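Stadbridge Neighbors Help Board
Old Buildings and Shared Living

Co-op wants to replace the original lobby mailboxes. Can shareholders stop it?

Posted by I-seul Ham, 22 June 2026

Hi all, first time posting, so sorry if this is in the wrong section. I live in a prewar co-op called the Coetzee, the five-sided brick one at the top of the hill (if you've ever taken the bus past the library you've seen it). We still have the brass mailboxes the building opened with, little glass windows and all, and I love them more than is probably healthy.

Last week a notice went up by the elevator saying the board has voted to take them out and put in a package locker system. The old boxes would be "disposed of." There was no vote of shareholders and no meeting that I heard about. The locker quote is from a company called Plilter and it's supposed to go in before January.

I get that packages are a mess. They pile up under the radiator and a couple of mine have gone missing! But does a board get to throw out original fixtures just like that? We are not landmarked as far as I know. I have 19 signatures from neighbors so far and I don't know what to do with them.
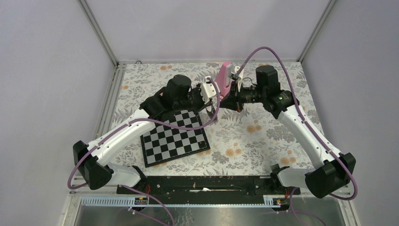 Grey ferns and peach blossoms

Anyway, any advice is welcome, especially from people who have been through this in their own building.

Gert Ntuli

Read your bylaws. Every building is different. Ours says the board can do what it likes with common areas up to a dollar limit and past that it has to go to the owners. Could be the same for you, could be nothing like it.

Also packages get stolen in our lobby too so I kind of see their side.

Roman Kaczorowski

I was on the board of my building for 5 years and we had nearly this same fight, only ours was over the lobby light fixtures. A few things from that.

Get the proprietary lease and the bylaws, both of them. You should have copies from your closing, and if you don't, ask the managing agent in writing. Look for words like "alterations" and "capital improvements." In a lot of co-ops the board really does have the power to do this kind of thing on its own, so be ready for that answer. The bylaws should also tell you how many shares it takes to call a special meeting. It usually goes by shares and not by heads, so go back through your signatures and write the apartment number next to each one.

Check the landmark question properly too. Call the city planning office and ask if you're inside a historic district. We assumed we weren't and we were - though I'll warn you that some districts only cover the outside of a building, and then the lobby is fair game.

Then talk to the post office before anybody unscrews anything. There are rules about mailboxes in apartment buildings and your board may not have asked.

What worked for us in the end was bringing another plan. We found a repair shop called Vindomo that cleaned up the old fixtures, and we paid $300 for the first 2 as a test. Once people saw those hanging in the lobby, the mood changed a lot. You could ask for the lockers to go in the package room or the old stroller closet, if you have one, and leave the brass where it is. If the board still says no, at least get "disposed of" changed to "stored in the basement," and get it into the minutes.

Bongani Motaung

Roman's answer is the one to follow. I'd only add take photos of the mailboxes now, every row, with the numbers showing. Somebody in your building may have old pictures of the lobby too, so put a note up. When we did that a former super's daughter mailed us a whole envelope of them, and one showed the doorman's bench we'd been looking for.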